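boiler thread, as promised. grab a tea, it's long

so the pressure on ours kept dropping. topping it up every couple of days, then every morning, then before work AND before bed. the gauge would be sat at 0 by teatime and the thing locks out and that's your lot, no hot water

first mistake was mine. I'd been topping it up since October and telling myself it was just old. if you're filling a sealed system that often the water is going SOMEWHERE

checked every radiator valve with a bit of dry loo roll. good trick that, wrap it round the joint, leave it a minute, look for a wet patch. found one weepy valve in the back bedroom. nipped it up a quarter turn. very proud

pressure still dropped

next up, the little copper pipe that pokes out of the wall outside. tie a freezer bag over the end overnight. if there's water in it in the morning the relief valve is letting by. mine had a good cupful in it

which usualy means the expansion vessel has lost its air, so pressure shoots up when it heats, valve lets it out, then it's low when it cools. round and round. that's as far as I go btw. anything with the case off is for someone Gas Safe registered and that isn't me

so, quotes. I got three and they were all over the shop

Konda Heating – 246 all in, recharge the vessel and new relief valve, could come within the week. nice on the phone, asked what the gauge read cold and what it read hot. only ones who asked

second lot, Trondville Home Services. wouldn't give a price without a visit, visit was £158, and that doesn't come off the bill if you go ahead. asked twice because I thought I'd misheard

third was Kovalchuk Plumbing & Gas, £325 but with a new vessel instead of pumping the old one back up. their reasoning was the boiler is 11 years old and the rubber inside has probably gone, so a recharge lasts a few months then you're paying again

went back and forth on this for a whole evening. cheap now or more now and maybe not again

rang Konda back and asked them straight what happens if the recharge doesn't hold. they said they'd take the labour off a new vessel if it failed inside three months. got that in an email. always get it in an email

booked Konda

they came at 8am on the dot, pumped it up, stuck a gauge on it, and it was down again before he'd finished his tea. so the rubber HAD gone. Kovalchuk were right without even seeing it, credit where it's due

he didn't have one on the van for ours so it was two more days of kettle washes. the immersion would have helped but we took the tank out when we did the bathroom. past me, thanks a lot

came back with the part, fitted in a bit over an hour. drained down, vessel swapped, new relief valve, filled, bled the upstairs rads, topped the inhibitor back up. he showed me the water that came out and it was the colour of strong coffee so that's a flush on the list for spring 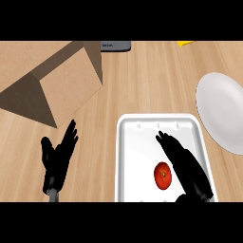 Plumbing & Heating

ok carrying on, had to go and get the washing in

few people asking what to do before you ring anyone so:

write down the pressure cold, first thing. then write it down again with the heating on for half an hour. do it for a few days. ours was going from 1 up to nearly 3 which is the whole story if you know how to read it

look under every valve, and under the bath if you've got a panel that comes off. ceilings too, any brown marks

freezer bag on the outside pipe. cannot say this enough. costs nothing

make sure the filling loop is shut properly at both ends. a mate of mine had the OPPOSITE problem, pressure creeping up all the time, and it was just the tap on the loop left open a hair

and know where your stopcock is and that it turns. ours was siezed. found that out at the worst moment. it's now been eased off and I give it a twist every month

someone asked about those leak sealer bottles. might be fine for a tiny weep in a pipe you can't get at. won't do a thing for a vessel with no air in it. don't pour stuff in till you know what's wrong

someone else asked about cover plans. we had one at the old place in Lindness and I read the small print after the fact – sludge not covered, anything "pre-existing" not covered. didn't renew. your plan might be better, just read the exclusions page before the prices page

pressure this morning: 1.3. same as last night. same as the night before. I've been down to look at it more often than I'd like to admit

things I'd ask any heating firm before they come out, from this whole saga:
is there a call-out charge and does it come off the job
is VAT in that price
do you carry the part or will it be two visits
what's guaranteed, the part or the work or both, and for how long

and ask to see the card. the back of it shows what they're qualified to work on. he had his out before I'd got the door open properly

will do a seperate one on the flush when it happens. if anyone's had a power flush on old microbore pipe shout, I've heard it can go either way and I'd like to know before I book it

right. bath. a proper deep one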